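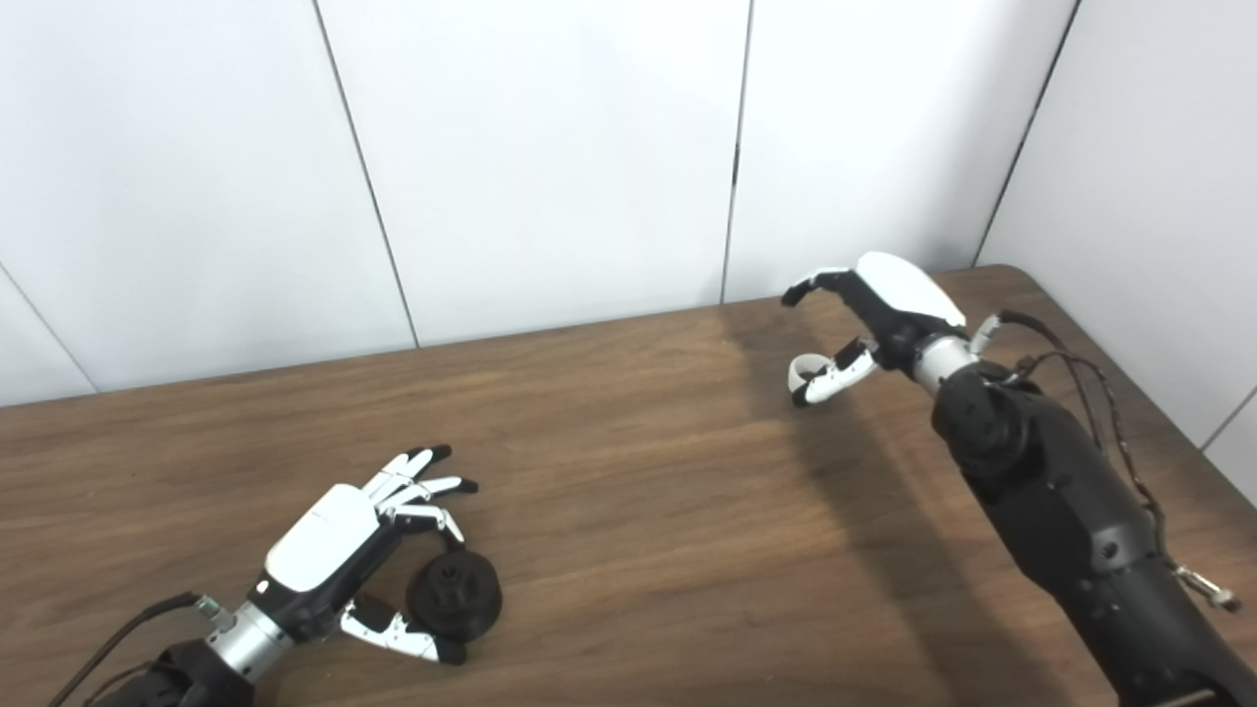 Trudthorpe Makers' Circle
Minutes of the August 2019 meeting

Present: Njoroge Okoth (chair), Akinyi Chege (notes), 12 members. Apologies from 2.

1. Small parts
A lovely long session on the round black parts with the raised hub. Njoroge had brought the Notomar leaflet and read out the bit on fit, which got everyone talking. Agreed that the hub is a great shape to work with – easy to find by touch and hard to mix up with anything else in the drawer. Stock number stays 2232.

2. White rings
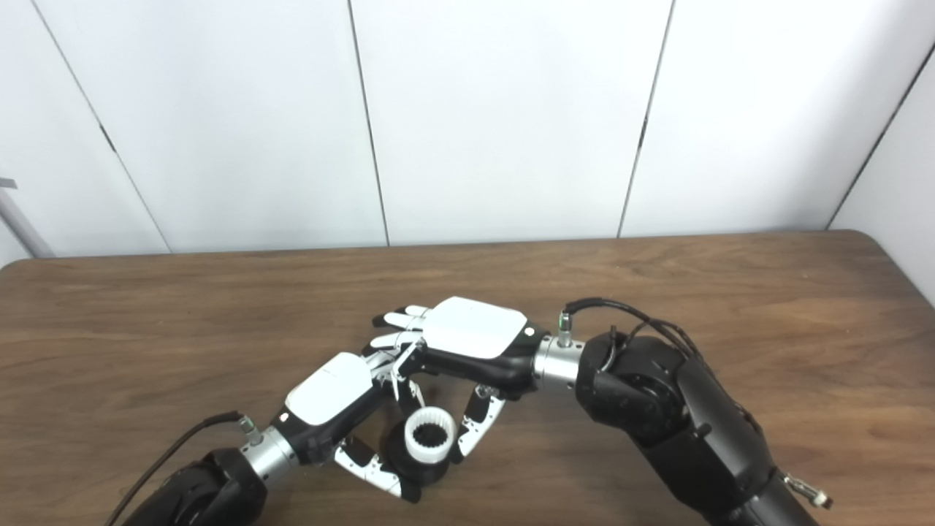
White ring, held over the table.

Members were delighted with the rings and would like more. Akinyi to ask Plirau for a price on a second size.

3. Table and room
The wooden table is a real pleasure to work at and we are keeping it by the white panelled wall.
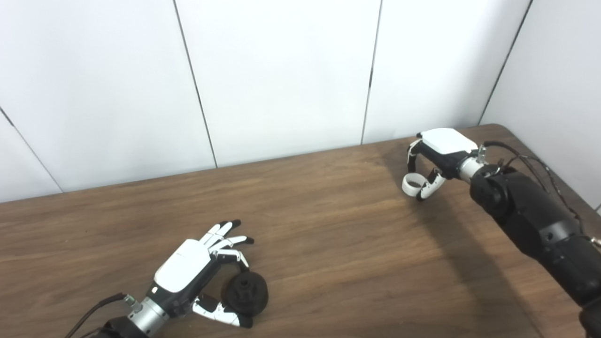 Small pieces will go on it one kind at a time, and anything left at the end goes back in the drawer. Njoroge will write the labels.

4. Next project
Lục was chosen with great cheer. Black parts first, then rings.
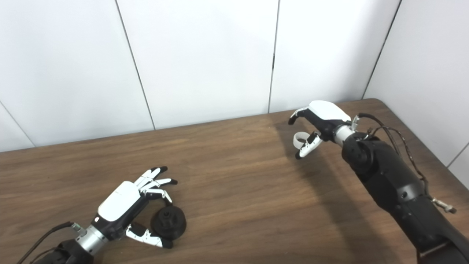 Akinyi asked whether the hub openings should all be measured before we start. Agreed, and she will bring the gauge.

Action: Njoroge – labels. Akinyi – Plirau, gauge.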